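5.3 Teaching the duvet-spread task

Applies to Surkard two-arm units with controller software released 2019-04-12 or later. Units shipped before February must have the Vermeulen wrist update installed first (see 2.4).

Before you start

The base must be parked at the foot end of the bed and the brakes set. Both arms must be homed. The head camera needs a clear view of the mattress from the foot end up to the pillows. Remove phones, remote controls and loose clothing from the bed. Pillows may stay in place.

CAUTION: Keep hands away from the gripper fingers while the status light is amber. The fingers can close without further warning.

CAUTION: Check both gripper cables before each teaching run. A cable that passes under a bed rail or around a bed leg can be pulled out of the wrist connector during the lift.

Procedure

1. On the tablet, open Tasks and select Bedding, then Duvet Spread.

2. Set grip force to 57 percent. Use the lower preset for silk or open-weave covers.

3. Press Find Hem. The arms lower to the foot end of the bed and stop short of the fabric.

4. Check the two grip markers on the tablet. Both must lie on the bottom hem. If a marker sits on a fold or on the fitted sheet, drag it to the hem and press Confirm.

5. Press Grip. Each gripper closes on the hem and holds position. The arms do not lift at this stage.

6. Compare the grip with Figure 5-2. The fingers should pinch the hem itself. If a gripper has taken a handful of fabric above the hem, press Release and repeat from step 3.

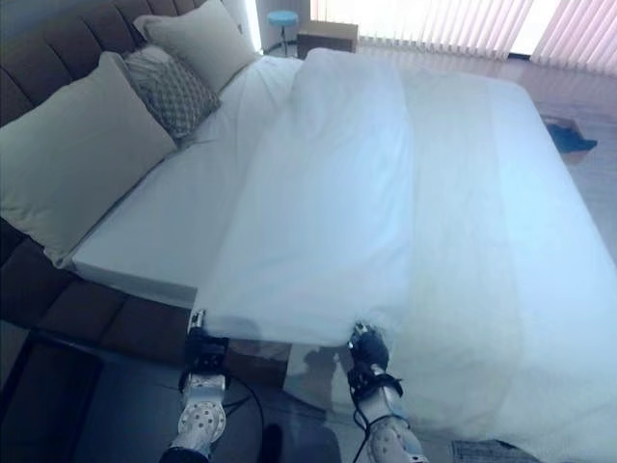
Figure 5-2. Both grippers holding the lower hem of the duvet at the foot of the bed.

7. Press Lift and Pull. The arms raise the hem and draw it toward the base at teaching speed. Hold the enable switch for the whole movement. Letting go stops both arms and keeps the grippers closed.

8. When the duvet is straight, press Mark End. The controller stores the end position of each arm.

9. Press Release, then Retract. Wait for the green status light before you approach the bed.

10. Save the task under the room name. Names are limited to 75 characters.

Note: The grip points do not have to be the same distance from the corners. The controller works out the pull direction from the hem line and corrects for an offset during step 7. Large offsets give a longer pull time.

Note: White bedding on a white sheet gives low contrast. In rooms with strong daylight, hem detection may return "Edge not certain". Tilt or close the blinds, or place the markers by hand as in step 4. Do not raise the camera gain above 3 - the sheet edge washes out and the marker drifts onto the mattress.

If the grip slips

Run steps 3 to 6 again. After two failed attempts, inspect the finger pads for lint and wipe them with a dry cloth. Worn pads must be replaced as a pair (kit available from Vanotbridge). Do not make up for worn pads by increasing the grip force. This marks the fabric and shortens the life of the finger drive.

Section reviewed by Everett Mercado, Niltetbridge field support. Send corrections to Sem Smits, technical documentation.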